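Snack boxes are back at Lendow this February, and we could not be more pleased! After last winter's run went down so well, the social room will be packing them again every Saturday from 2 until 6, with tea on the go and plenty of chairs.

Radoslava Danko, who started the whole thing, has already been filling the first of the new boxes. They are open, shallow ones this time, in a lovely mint green, and they take all sorts: bright yellow and orange wrappers, deep blue packets, red ones tucked into the corners – a cheerful jumble, and all the better for it. She would like 50 ready by the end of the month, to go out to neighbours who don't get to the shops much.

Wrapped snacks of any kind are welcome, sweet or savoury. Small, flat packets are especially handy for the gaps at the front. Please leave them in the crate by the door at 26 Brøndum Road, or bring them along on the day and stay for a bit of packing. Katia Bianchini is keeping the list of addresses and would love to hear of anyone we've missed – a note through the door is fine.

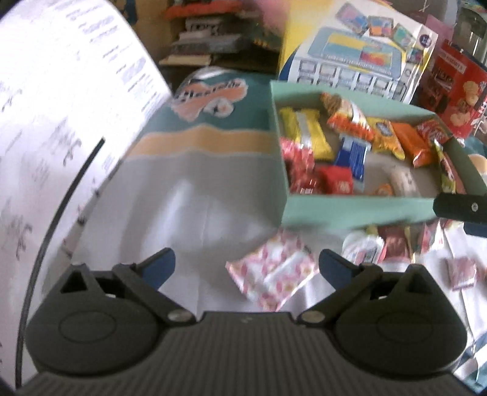
Page last changed: Saturday, 6 pm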